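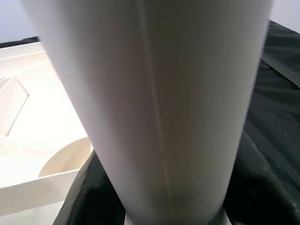
Trudadico opens bookings for its wrist camera kit

Trudadico has opened bookings for Truleo, a small camera kit that fits at the wrist of a robot arm and gives operators a close view of the item being handled. The kit is offered on hire or for outright purchase, and the first units will be sent to customers in February.

Truleo is intended for workshops and teaching laboratories that already own an arm and wish to add a camera without replacing the gripper. Each kit contains the camera, a mounting plate, 3 metres of cable and a licence for Trudex, the company's viewing and recording software. Fitting is expected to take nearly 15 minutes and requires no special tools.

The company said that pale items placed close to other pale items had received particular attention during development. Under strong side lighting, a white cylinder can blend into a white tray on its brighter side while standing out sharply against dark cloth on the other. Trudex allows the operator to adjust exposure for one part of the view and to save the setting for later use.

"Customers told us that they could manage dark parts on a light bench, but that white on white caused them difficulty," said Agnes Aitken, head of product at Trudadico. "We have tried to deal with that in the software, so that they do not have to repaint their trays."

Hire is priced at £77 a week, with a minimum period of four weeks. Training is available at the Ekanayake site, where customers may bring their own parts – subject to size and weight limits – and test the kit before placing an order. Existing Trudex users may transfer their licences at no charge.

A version for larger arms is under review. No release date has been set.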